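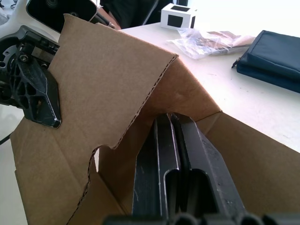
Fixing a fault 744 when your two-arm cell snags on carton flaps

If you run a pair of arms on box folding, sooner or later you're going to meet fault 744. On our Mornero controller it means "force disagreement between arms," and it's a protective stop, so everything freezes right where it is. Which is great for safety and pretty awful for you, standing there with two grippers mixed up in a cardboard box and no obvious way of getting them out!

I've had plenty of these on the bench at Stitham, and the first few times I did nearly everything wrong. What follows is how I handle it now. The button names are Mornero's, but the order of things should carry over to most dual-arm setups.

What the fault means

When both arms are touching the same box, the controller compares what each one is feeling. If one finger slides under a flap and the other arm keeps pushing, the box turns into a sort of spring between them. The numbers stop agreeing, and once they've disagreed for 800 milliseconds you get the stop. The usual culprit (for us, anyway) is a finger caught behind a fold or on a ragged cut edge. Corrugated grips way harder than you'd think once a fingertip gets into the fluting.

Before you touch anything

Press the e-stop. Yes, I know it's already stopped. A protective stop can be cleared from the pendant by anybody who wanders past and sees a red light, and you don't want that happening with your hand in there. Press it, leave it pressed, and tell whoever else is in the cell that you're going in.

Then wait 15 seconds. Our arms sag a tiny bit when the brakes take over, and I like to let that finish. Keep your hands off the cardboard while you wait. My first instinct was always to grab the box and pull, and that's how I got a pinched thumb one Thursday: the flap was under load, it let go all at once, and my thumb was between it and the finger. It wasn't a bad pinch, but I felt it for the rest of the week.

Now look. Get down low and look from both sides, and work out which finger is caught and which arm is loading it. These are often two different arms, so take your time over this part. What you're looking for is a flap that's bowed or leaning when it has no reason to.
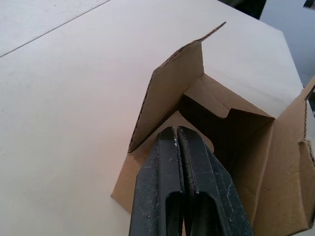 Once you know which arm is doing the loading, that's the one you move first. I used to go straight for the arm with the stuck finger, since it's the one that looks like it's in trouble, and all I got for it was a torn flap and another 744.

Backing the arms out

1. Save the log. On Mornero it's Diagnostics, then Snapshot. Do it now, with the arms still where they stopped. It holds the joint forces at the moment of the fault, and after a restart they're gone.

2. Get everyone out of reach, release the e-stop, and switch to manual at reduced speed. Don't clear the fault by going to Home! Home will happily drag the whole box across the table with it.

3. Pick the loading arm and jog it straight back along its own tool axis in small steps. Watch the force readout. It should drop. If it climbs, stop and jog the other way, you've got the sign flipped (I do this constantly).

4. When the reading has settled near its no-contact value, go to the other arm. Don't open the gripper yet. Closed fingers are a narrower thing to pull out of a box than open ones.

5. Back that arm out along the line it went in on. If it went in at a tilt, use the tool frame. Jogging in world Z will lever the finger into the wall.

6. Still hooked? E-stop again, then free the flap with a plastic spudger or a ruler. Fingers stay out.

7. With both arms clear, open and close each gripper once and listen. A scrape or a click means there's cardboard in the slide.

Check the fingers too. Ours are scuffed all over and that doesn't matter one bit, but a burr at the tip does. Run a cotton swab along the edge. If it pulls threads, take the burr off with fine paper before you run again, or it'll find the same flap tomorrow. 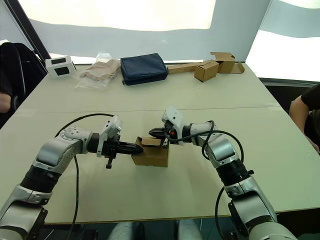
Left gripper against the side of the carton, right gripper's fingers down in the open top.

Stopping it from coming back

I changed three things, and they helped in different amounts.

The big one was approach height. The Ikonen folding routine we started from takes the fingertips below the fold line before it checks for contact, so by the time it knows something's wrong the finger is already under the flap. I raised the check point by 7 mm. It costs a little cycle time and I don't miss it.

Next, I throw out boxes with torn edges. I was reusing practice cartons until they were basically felt, and a chewed-up flap stands at a new angle every time. Fine if you're testing recovery on purpose. Miserable if you're trying to work out why your fold routine faults.

The last one is software. I put a hold on the second arm whenever the first arm's side force goes past its limit, so only one of them is ever pushing while things look weird. The Brollora add-on has a checkbox for it under Coordination, called "yield on contact." Ours was off when we installed it, so go look at yours.

One thing I'd leave alone is the 744 threshold itself. I stretched the delay once to get through an afternoon of runs, and the arms crushed a carton flat before either of them stopped. I put it back to 800 the same day.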